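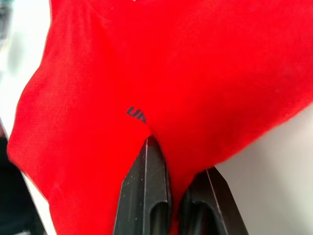
Tidcombe garment sorters move to new jobs as arms take over first pick

Sorters at the Tidcombe clothing reuse plant no longer pull garments from the intake pile by hand on the day shift. Two robot arms, named Kuro and Zein by the crew, have done the first pick since January. Each takes hold of one piece of clothing at a time, lifts it clear and passes it to a person at the grading table.

The plant employs 29 people. None have been let go, according to operations manager Beat Kaufmann, but six have changed jobs. Four now grade full time and two have trained to look after the arms.

"The pile was the job people asked to get off," Kaufmann said. "You were bent over it all day. I would not call the new work easy, but you do it standing up straight."

The arms together handle 900 garments on a normal day shift. That is fewer than the old hand crew managed, and the night shift still picks by hand to make up the difference. Knits and sweatshirts go well, said technician Jingyi Yuan, who moved over from the sorting line. Slippery linings and anything with long straps are harder – an arm will often bring up two pieces at once, and somebody has to stop and separate them.

Yuan's pay went up with the move. Pay for the graders did not, and that has become a sore point. Fouad Qaisi, who has worked at Tidcombe for 11 years, said graders now make more decisions per hour than they used to.

"Before, you had a minute to breathe while you dug around for the next one," Qaisi said. "Now the next one is already there. I like the work better, but I go home more tired in the head."

Workers asked for a slower setting after lunch and got it in the second month. They have also asked for a 25-cent hourly raise for graders. Kaufmann said the company will answer before it decides on a third arm.

Nabil Moussa, who represents the night shift, said his group wants the same training offer before any equipment is added to their hours. A meeting is set for Tuesday at 2 p.m. in the break room, with both shifts invited.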